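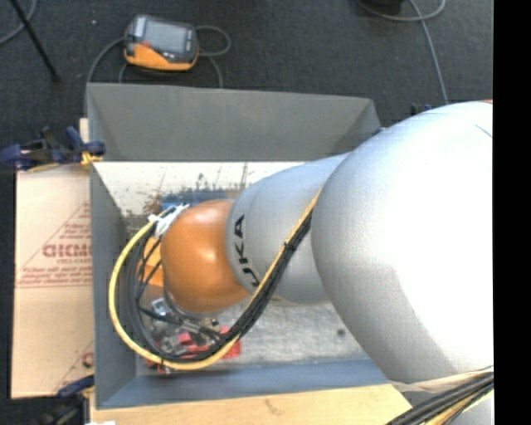

Home News Members Visits Archive Contact

Bin picking at Zarard: a morning with the orange wrist

Eleven of us went over to Zarard in March to see the bin-picking cell that Nisine has been promising our trade for two years now. I went as a doubter and came home as one, with a few dents.

The pitch, as Kosmas Chrysikopoulos of Nisine gave it over coffee, is that you tip mixed parts into a bin, walk away, and the arm sorts them out. He had a slide with 100 on it in very large type. I asked what the 100 was. It was the number of different items the software had been trained on, and none of them was anything our members ship.

The demonstration itself was more modest than the slide, and better for it. One big arm, one gray bin with sloping sides, a gripper on the end and a handful of red, blue and yellow-orange things for it to go after. The bin was held with clamps. The pendant lay on the carpet behind it. I liked that. I have sat through enough demonstrations behind polished glass to trust a piece of cardboard on the floor.

Waqas Baloch ran the cell and talked us through it while it worked. They asked for 92 picks in the first session and the arm made most of them without help. The misses were the interesting part. Twice it went down on a red block lying close to the wall of the bin, stopped short, backed off and tried from another side. Once it came up with nothing and carried that nothing across to the drop point with great care. Baloch let it happen and logged it, and I thought better of him for that.

What bothered me was the cabling. The yellow line and the black bundle go round the wrist in a loop wide enough to put your head through, held with ties, and the whole loop goes down into the bin with the gripper. I asked how long it lasts in daily use. Chrysikopoulos said a production unit would be dressed differently. Maybe so, but then we weren't looking at a production unit, and the price he quoted was for one.

Speed is the other question. I timed a run of 32 picks on my watch, and Kourkoulas, who pack by hand two streets from us, would have had the bin empty and been on their break. Baloch's answer was that the arm will go on through the night. It will, if someone is there to free the part stuck in the corner — and that someone is the wage we were told we'd be saving.

Flekum have put down a deposit, I hear, with a view to 200 bins a shift. I wish them luck and would like to see their figures after the first winter.

Zarard will run the cell again for members who missed it. Bring your own parts. Baloch says he'll try anything that fits in the bin, and I'd hold him to it. Names to the office, please, and closed shoes on the day.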